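Week 4: Tulips, bulbs and the flower year
Growing and Knowing Plants, evening course, Uvitz Adult Learning Centre
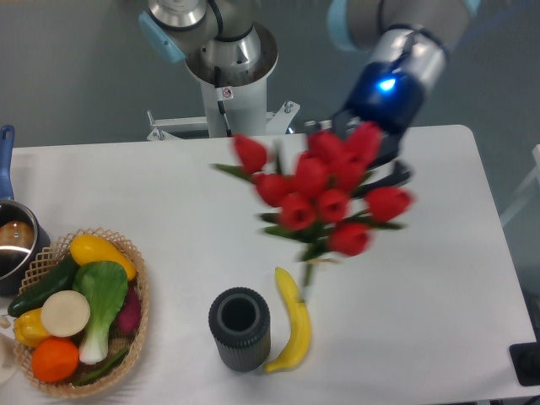 Fig. 4.1 Red tulips (artificial) over a white table.

What we're covering

Last week we did seeds, and I promised that bulbs would be more fun. I stand by that! A bulb is a whole plant folded up and put away for later, with its lunch packed around it. We'll cut some open in the second half, so bring an old kitchen knife if you have one and a tray or newspaper to work on.

These notes follow the order of the session. The bits marked "extra" are for people who want to read on at home and won't come up in the end-of-term review.

1. What a bulb is

Slice a tulip bulb from tip to base and you'll find thick white layers, much like an onion. Those layers are scales, and scales are really leaves that have given up on being green and gone in for storage. They hold starch, and the plant turns that starch into sugar when it needs to grow.

At the bottom is a hard flat disc called the basal plate. This is the true stem, squashed almost to nothing. Roots come from its underside and the scales sit on top. In the very middle is the bud, and if you cut an autumn bulb carefully you can find next spring's flower already there, petals and stamens and all, pale and tiny. I have been doing this for years and I still get a thrill from it.

The brown papery skin is the tunic. It slows down drying and keeps off a few knocks. A bulb that has lost its tunic will usually grow perfectly well, so don't throw it out.

Not everything sold in the bulb aisle is a bulb. Crocuses grow from corms, which are solid stem all the way through with no layers. Dahlias grow from tuberous roots. Potatoes, which nobody sells for their flowers, are stem tubers, and the eyes are buds. Cut a crocus corm and a tulip bulb side by side and you will never mix them up again.

2. The tulip year

Autumn. Planted bulbs put out roots while the soil still has some warmth in it. Nothing shows above ground, but a great deal is going on.

Winter. Cold is needed! Most garden tulips want a long spell of low temperatures before the stem will stretch properly. Without it you get a stumpy flower sitting right down among the leaves. In places with warm winters, gardeners chill their bulbs in the fridge first (keep them well away from apples, which give off ethylene gas and can kill the flower bud inside).

Late winter. Noses appear. In our Dedutton plot the first ones came through in February, in the row by the south wall, while the shaded row was still bare.

Spring. The stem lengthens, the bud colours up, the flower opens. Tulips open in warmth and close in the cool, and you can see this happen in a single day. The inner and outer faces of each petal grow at slightly different rates depending on temperature, and that is what bends them.

Early summer. Flower over, leaves still green. This is the stage most people cut short. The leaves are now making the food for next year, so snap off the seed head and leave everything else alone until it has gone yellow.

Summer. The old bulb has been used up. What you dig out is a new one, formed inside the old, often with a few smaller ones beside it called offsets.

3. Parts of the flower

Count the petals on a simple tulip and you get six. Strictly, only three are petals. The outer three are sepals that look just the same, and when we can't tell them apart we call the whole lot tepals. It's a lovely word and you should use it at every chance.

Inside are six stamens, each with a dusty anther on top, and in the centre a stout green pistil with a three-lobed stigma. Threes and multiples of three are the mark of the monocots, the big group that also takes in lilies, grasses and orchids. Check the leaves too: parallel veins running from base to tip are another sign.

4. Where the colours come from

Reds, pinks and purples in tulips come mostly from anthocyanins, the same family of pigments you find in red cabbage. Yellows come largely from carotenoids. Put a red pigment over a yellow ground and you get those wonderful burnt oranges. White tulips have very little of either.

Extra: the striped and flamed tulips that people once paid silly money for were ill. A virus carried by aphids stopped the pigment from forming evenly, and the pale ground showed through in streaks. It also weakened the bulb, so the prettiest ones were the hardest to keep going. Striped tulips in the shops today are bred that way and are healthy.

5. Our trial at Dedutton

We planted 215 bulbs in the autumn, of 11 varieties. One batch went in at 10 cm deep and the rest deeper. So far 94 have shown above the soil. It's far too early to say what depth is doing, and the two rows get different light, so please be careful what you conclude. Record sheets are in the Welex folder on the side bench. Fill in the date, the row and the height of the tallest leaf, and write in pen.

For next week

Read chapter 5 of Hjaltadóttir, up to the section on lily bulbils. It's a bit dense in the middle but the drawings are superb.

Draw your cut bulb, life size or larger, and label tunic, scales, basal plate and bud.

If you have a tulip at home, note how wide open it is at breakfast, at 1 pm and again after dark. Put it somewhere sunny for part of the day if you can.

Wash your hands after the practical. Tulip sap gives some people an itchy rash, and there are spare gloves in the drawer under the sink.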